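Moving a Background Job Out of Your Web Process with a Redis Queue

Posted in March by Wayne Hulme. Filed under: Python, Deployment

The setup below was written for Brakport, a small invoicing app that runs on Flask and Postgres. It sends PDF statements at the end of each billing period. The original version built the PDFs inside the request handler, and the handler timed out once an account passed 110 statements. Moving the work to a separate worker fixed this without a rewrite.

You need Python 3, a working Flask app, and shell access to a machine where you can run a second process.

1. Install Redis and RQ

On Debian or Ubuntu:

sudo apt install redis-server
pip install redis rq

Check that Redis answers:

redis-cli ping

The reply should be PONG. If you get "Connection refused", the service is not running. Start it with sudo systemctl start redis-server and try again.

2. Put the slow code in its own module

RQ stores the name of a function and its arguments, then imports that function in the worker. The function must live in a file the worker can import. It can't be defined inside a route or in the script you run directly.

Create tasks.py next to app.py:

from statements import build_pdf, send_pdf

def send_statement(account_id, period):
 path = build_pdf(account_id, period)
 send_pdf(account_id, path)
 return path

Pass IDs as arguments. Do not pass database objects. They are pickled when the job is queued, and by the time the worker loads them the session they belonged to is gone.
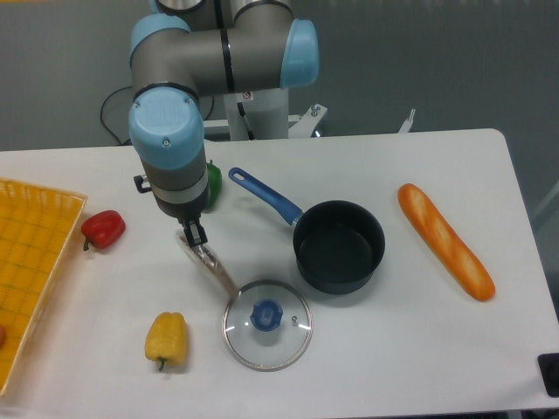
3. Queue the job from the route

In app.py:

from redis import Redis
from rq import Queue
from tasks import send_statement

q = Queue("statements", connection=Redis())

@app.route("/statements/<int:account_id>/<period>", methods=["POST"])
def queue_statement(account_id, period):
 job = q.enqueue(send_statement, account_id, period, job_timeout=322)
 return {"job": job.id}, 202

The job_timeout value is in seconds. Ours is set to 322 because the largest account needs most of that. The RQ default of 180 is fine for most uses. Return 202 and not 200, as the work has been accepted but is not done.

4. Start a worker

From the project directory:

rq worker statements

The worker prints a line for each job it picks up and another when the job ends. Leave it open in one terminal and send a POST from another. If the worker reports an import error, it was started from the wrong directory.

The worker does not reload your code. Restart it after every change to tasks.py or anything tasks.py imports.

5. Report job status

Add a second route:

from rq.job import Job
from rq.exceptions import NoSuchJobError

@app.route("/jobs/<job_id>")
def job_status(job_id):
 try:
 job = Job.fetch(job_id, connection=Redis())
 except NoSuchJobError:
 return {"status": "unknown"}, 404
 return {"status": job.get_status()}

Successful results are kept for 500 seconds by default. After that the fetch fails and the route returns 404. Set result_ttl in the enqueue call if your front end polls for longer.

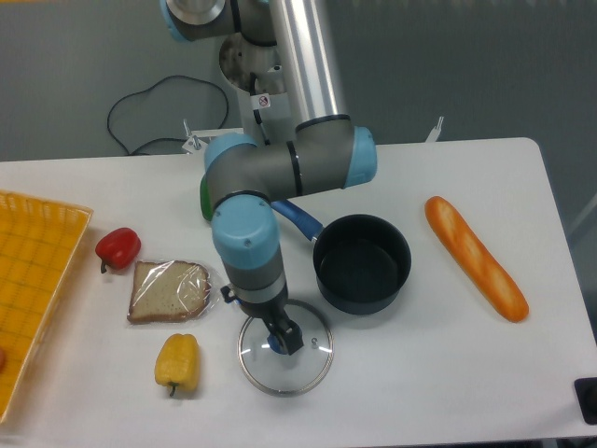 6. Handle failures

A job that raises an exception goes to the failed job registry and stays there. To retry it automatically:

from rq import Retry

q.enqueue(send_statement, account_id, period,
 retry=Retry(max=3, interval=[10, 60, 300]))

Retries with an interval need the scheduler, so start the worker with:

rq worker --with-scheduler statements

Make the function safe to run twice. If the mail goes out and the next line fails, a retry sends the mail again. Declan Gosling added a sent_at column to our statements table, and send_pdf now checks it first.

7. Keep the worker running

Save this as /etc/systemd/system/brakport-worker.service:

[Unit]
Description=Brakport RQ worker
After=network.target redis-server.service

[Service]
User=brakport
WorkingDirectory=/srv/brakport
ExecStart=/srv/brakport/venv/bin/rq worker --with-scheduler statements
Restart=always

[Install]
WantedBy=multi-user.target

Then:

sudo systemctl daemon-reload
sudo systemctl enable --now brakport-worker

Logs are in journalctl -u brakport-worker. Our first full run queued 2,647 jobs, and 7 failed, all with bad email addresses.

Next: running several workers on one host.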